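Home | Notebooks | Bench Log | Purchasing | People

Print this page | E-mail this entry

Filed under: Bench Log > Equipment planning

February, Sunday, 4:10 pm

Budget notes ahead of the Skevstead order. Maarten wants a figure he can defend, so only items with a written quote are listed.

Replacement fingertip pads, compliant, Kermani: $148 per set. Need 2 sets. Current pads are fine on rigid stock; stems are another matter.

Wrist force/torque sensor, Galero: $2,926 before freight. Muthu thinks we can get by on gripper current alone for another quarter. I disagree for anything with a soft stem, but will defer if the freight quote comes back ugly.

Cable dress kit for the arm: $457. Low priority. Check whether Vignesh still has the spare clips in the grey cabinet.

Not costed: second gripper. Gopinath asked for matching units on both mounts so bimanual tasks can share one config. Rernine has not replied on lead time. Park it until they do.

Flower and vase task stays on the list as the justification case for the pads and the sensor. It needs a reorientation step before insertion, and the ribbed vase is narrow enough that lateral error matters. Harish to write up the tolerance figures.

To do: chase Rernine. Ask Galero if the calibration certificate is included. Confirm colour code on the sensor connector before ordering the adapter.

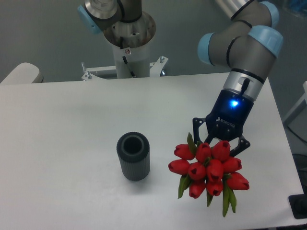
Tulips in the Robotiq gripper, heads down, vase on the table.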